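Site visit: Killavwood toy and play materials open day
Notes from the materials and finishes group

The Killavwood works opens to outside visitors twice a year, in August and in December. Our group attended the summer session on 6th August. The purpose was to look at how coatings and moulded parts for young children's toys are specified, made and checked, and to see whether any of the methods would suit our own small-batch painted timber work. The notes below follow the order of the tour.

Arrival and layout

Parking is on the gravel lot behind the main building. Visitors sign in at the side door, collect a badge and a pair of safety glasses, and are divided into groups. Ours was the second to leave. The route covers the timber shop, the coating line, the moulding hall and the test rooms, then a set of displays upstairs. Closed shoes are required and the works does check.

The building was put up as a furniture factory and the floor plan still shows it. Timber enters at the north end and moves south. The moulding hall was added later on a separate slab, which keeps press vibration away from the coating line. The two halves are joined by a covered walkway with a steep ramp. Anyone using a wheelchair should ask for the outside route when booking.

Timber shop

Blocks and pull-along parts are cut from beech and maple. Stock is held in a conditioned room for 3 weeks before machining, and moisture content is read with a pin meter on a sample from each pack. Packs that read high go back on the rack. We asked about rejected stock and were told that most of it is used for jigs and pallets.

Edges are rounded on a spindle moulder and then tumbled. The tumbler is an octagonal drum lined with rubber, charged with parts and small abrasive pieces. Cycle time depends on species. Maple needs a longer run than beech to reach the same edge feel, and the operators judge the end point by hand against a reference part. There is no gauge for this. Our group thought a simple radius template would help, although the reference parts are replaced often enough that drift is probably small.

Dust extraction is good. The ducts are metal and earthed, and the collector stands outdoors.

Coating line

The works uses a water-based coating supplied under the Esen name, in gloss and matte. Parts are sprayed on racks, flashed off, and passed through a warm air tunnel set to 2 zones. The coating supervisor gave a clear account of the main fault, which is pinholing on end grain. Their remedy is a thin sealing coat on the ends before the first colour coat. It adds a handling step but has cut rework noticeably.

Colour is checked under a light booth against painted chips. The chips are kept in a closed drawer and replaced yearly. Reds and yellows are the most troublesome, as both need a white base to cover the grain evenly, and a thin base shows through at the corners.

Test pieces are rubbed with a damp cloth, then a dry one, and cross-hatched with a blade to check adhesion. A batch of 241 pieces was on the bench while we were there – the record sheet beside it showed readings for film thickness at three points on each sampled piece. Film thickness on flat faces is well controlled. Corners are thinner, as expected.

Moulding hall

Play food and hollow parts are moulded here. The hall has presses of several sizes, the largest rated at 200 tonnes. Material is dried before use and regrind is kept below a fixed fraction, separated by colour. Gates are trimmed by hand at the press.

Surface texture comes from the mould. The tooling room had sectioned inserts on show, and these were the most useful exhibit of the day for our purposes. A fine spark-eroded texture hides flow marks on bread and pastry shapes, while fruit generally needs a polished cavity to get the expected shine. Polished cavities show every scratch, so the inserts are stored in foam and wiped only with lint-free cloth. Two-colour items are either moulded in separate shots or pad printed. Small details such as seeds and blush marks can be printed, though registration on curved faces is difficult and limits the choice of shape.

Upstairs displays

The upper floor is used for finished goods and for table displays. Play food and blocks were set out together, which made it easy to compare gloss levels across a mixed range. The red apple had a glossy surface with yellowish patches near the top, and the round bun had a crisscross pattern on the crust. 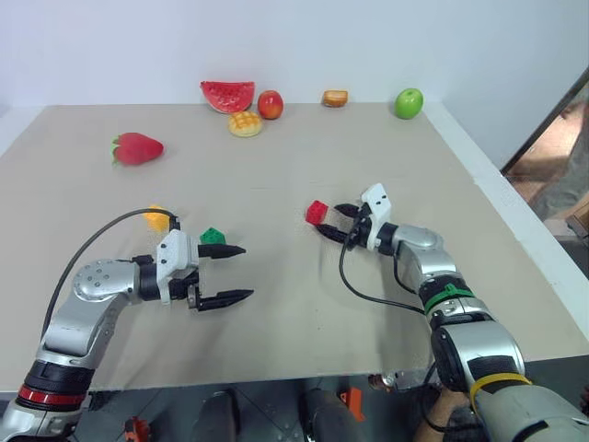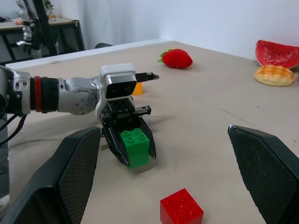
Test rooms

The mechanical test room holds a drop rig, a torque fixture, a tension fixture and a small parts cylinder. Each fixture has a laminated card giving the load, the dwell time and the date of the last calibration. All were in date. The drop rig uses a steel plate under a thin vinyl sheet, and the sheet is changed when it shows dents.

We watched the torque test on a wheel assembly from the Falow pull-along range. The wheel is gripped and turned one way until it reaches the set torque or a set angle, held, released, and then turned the other way. The axle is a steel pin pressed into the timber. Earlier versions used glue alone, and the technician had a box of failed samples to show the difference.

The chemical side is mostly sent out. An outside laboratory, Jacobs, handles migration testing on coatings and printed surfaces, and returns results in roughly two weeks. Screening on site is limited to a handheld analyser used on incoming pigment and resin. The works treats those readings as a filter only and holds material until the laboratory report arrives.

Packing and records

Each carton carries a batch code that traces back to the timber pack or resin lot, the coating batch and the shift. We asked to see a trace from a finished carton and it took a few minutes. The paper forms are scanned at the end of each shift, so same-day records still have to be found by hand in a tray.

Points for our own work

Seal end grain before the first colour coat. Trial on the next maple batch.

Make a radius template for tumbled edges and compare it with judging by feel.

Keep colour chips in a closed drawer and date them.

Ask for a quote on migration testing, allowing for the turnaround in the schedule.

Practical details for other visitors

The tour takes most of a morning. Photography is allowed upstairs and in the walkway, but not in the tooling room. Hearing protection is supplied for the moulding hall – bring your own if you prefer a particular type. Coffee is available at the end in the canteen. Bookings for the December session go through the works office, and group sizes are kept small, so apply early.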